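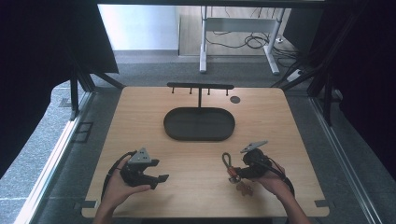

Iris Handheld Gripper Pair - Club Kit

Reading time: 4 minutes

Print this page | E-mail this page

The Iris club kit is a pair of hand-held grippers for student teams who want to record two-handed tasks and train a robot arm on them later. One person holds a gripper in each hand and does the task at a table. The grippers record where they are and how far the jaws are open.

The kit was put together for the Istby robotics club, which meets in the school's old print shop, and is now sold to other clubs and classes through Bumero. Students from about 14 years up can use it after one session of practice.

What is in the kit

Two hand-held grippers, black, left and right
Two marker plates, light gray, with screws
Two cables with strain relief
Calibration card
Printed task book (the Pálfi tasks, see below)
Spare finger set

A computer, table and overhead camera are not included. Clubs that already have a camera mount can use it as long as both marker plates stay in view over the whole working area.

The Pálfi tasks

The task book has four exercises, in order of difficulty. The one most teams start with is the hanging task. The student picks up a key tag by its loop or its body, brings it to a T-shaped rack with short pegs, and hangs it up. It uses few parts, it resets in seconds, and it shows right away whether a student is rushing. A small tray under the rack catches tags that miss.

The other three are sorting flat pieces, passing a part from one hand to the other, and closing a pouch. The pouch is hard. Leave it until the second half of the term.

Tags, rack and tray are sold as a separate task set. Any light tag with a stiff enough loop will do. Thin string goes limp and the fingers cannot find it.

Setting up the table

Clamp the board at the corners. A board that shifts partway through a session will spoil the calibration, and you will not notice until you look at the data. Run each cable back along the forearm and off the near edge, with enough slack to reach the far side of the table. Dark curtains at the sides are useful if your room has windows, but not required.

Check the marker plates before every session. They should not wobble when you tap them. Wipe them with a dry cloth only.

Notes from the Istby club

Yasaman Mazandarani runs the club and wrote the first version of the task book. Her students work in pairs, with one on the grippers and one at the computer marking each attempt as keep or discard. They swap after 100 attempts. By the end of the season the club had 2,432 attempts on the hanging task and had thrown out 235 of them, mostly for dropped tags and hands moving out of view.

Her advice to new teams is to move slower than feels natural and to start every attempt from the same place. She also asks students to leave their sleeves rolled up - cuffs catch on the cable.

The club enters its trained arm in the regional student meet in May. Teams there are scored on tags hung in a fixed time, with a penalty for each tag on the table.

Known issues

The jaw reading on early units drifted after long use. Kits shipped after Jan 20, 2023 have the revised sensor. Owners of earlier kits can send both grippers in for the change at no charge.

The left and right grippers look nearly the same. Mark them with tape.

Ordering

Schools may order by invoice. Delivery is normally within 2 weeks. For class sets, loans or questions about the task book, write to Slavica Kadrić at the Bumero education desk and include the number of students and the size of your table.

This site uses cookies to remember your cart and language. By continuing to browse you accept our use of cookies.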